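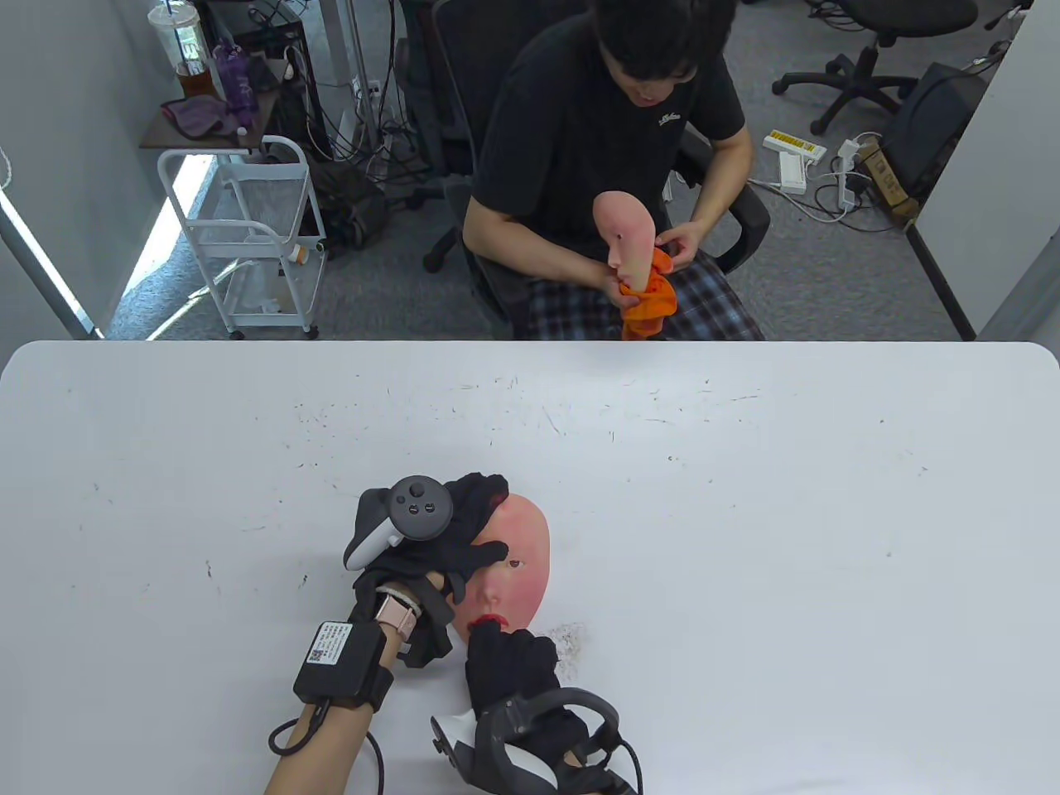 Silicone face mask with flushed cheeks and red lips, handled with gloves.

The Ernska masking is a winter custom of the Ernska valley in which households are visited after dark by small groups of masked players. It is kept in the market town of Flokholm and in the villages above it, of which Drarkell is the largest. The players, known locally as callers, perform a short spoken play at each door and receive food or money in return. The season opens on the first frost after the cattle are brought down and closes at the beginning of March.

Origins

The age of the custom is uncertain. The earliest written reference is an entry in the Flokholm court rolls fining a miller for "going faced" through the town at night. Older writers took the masking to be a survival of pagan worship, a view which no longer has much support. Heather Lockyer, whose study of the valley remains the fullest account, argued that the play grew out of the rent visits made by estate servants in winter, and pointed to the large number of lines concerned with debts, measures and short weight. A later reading by Hà gives more weight to travelling players, several of whom are known to have wintered at Drarkell when the upper road was closed.

The play

The text is short and is spoken in the dialect of the valley. In the Flokholm version there are five parts: the Steward, the Widow, the Ox, the Stranger and the Boy. The Steward demands payment from the Widow, who offers the Ox; the Ox refuses to be led, and the Stranger settles the quarrel by a riddle. The Boy collects the gifts and has the last line. At Drarkell the Ox is left out and the Widow has a long speech addressed to the householder, much of it made up at the door.

Lockyer collected 71 versions of the text, most of them from handwritten sheets kept by families. The longest runs to 82 lines. She noted that the riddle differed in nearly every copy and that players guarded it from neighbouring groups, sometimes refusing to speak it in her presence until the season had ended.

Masks

Every caller is masked, and a caller whose face is seen must leave the group for the night. The oldest surviving masks are of stiffened linen over a clay form. Carved limewood came into use in the upper villages, where it was preferred for its weight and for the way it dulled the voice. Papier mâché was common in Flokholm from the time the printing works opened there, and many of the masks in the town museum show lines of newsprint on the inside.

Colour follows fixed rules. The Steward is pale, with heavy brows. The Widow has red lips and rounded cheeks, a feature which Hà connects with the riddle, since in several versions the Widow proves to be younger than she claims. The Stranger's mask is left without paint. Until the last century the pigments were bound with skimmed milk, and the masks had to be repainted each autumn – a task which fell to the youngest member of

the group and was carried out in the week before the first visit. Linseed oil replaced milk in most households once it could be bought cheaply in the town. Repainting is still done, although it is now largely a social occasion.

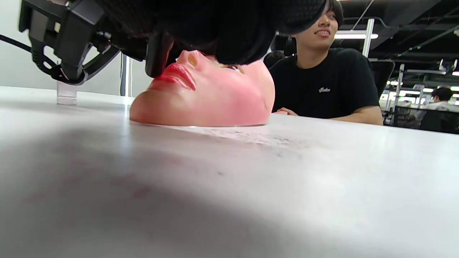
Ownership of a mask passes with the part. A player who gives up the Steward hands the mask to the next Steward, who may repair it but is not permitted to alter the features. Disputes over this rule are recorded from the eighteenth century onwards, and one of them led to the division of the Flokholm callers into 2 companies, the Bridge and the Hill, which have never played the same street on the same night.

Modern materials

Moulded masks in rubber and silicone have become widely available for theatre and fancy dress. Opinion in the valley is divided on their use. The Bridge company allows any material provided that the colouring follows the traditional pattern. The Hill company admits only linen, wood and paper, on the grounds that a mask should not be mistaken for a living face. At Drarkell the question is left to the individual player.

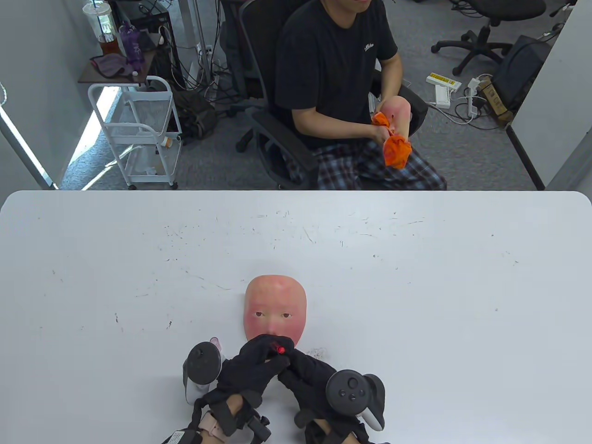

Flesh-coloured silicone face mask with painted eyes and blushed cheeks.

Decline and revival

The custom was weakened by the closing of the upper mines and by the movement of younger people to the coast. For a number of winters only the Hill company went out, and at Drarkell the play was kept alive in the schoolroom. A revival began after the publication of Lockyer's study, which printed the words and tunes in full. Some older players objected to the printing of the riddles, and new ones were written to replace them.

Collections

The museum at Flokholm holds 1,636 objects connected with the masking, including masks, costumes, collecting tins and song sheets. The linen masks are kept in low light and are shown in rotation. Lockyer's notebooks are held in the same building and may be consulted by appointment. The Drarkell masks remain in private hands.

See also

Mumming
House-visiting customs
Folk drama
Theatrical masks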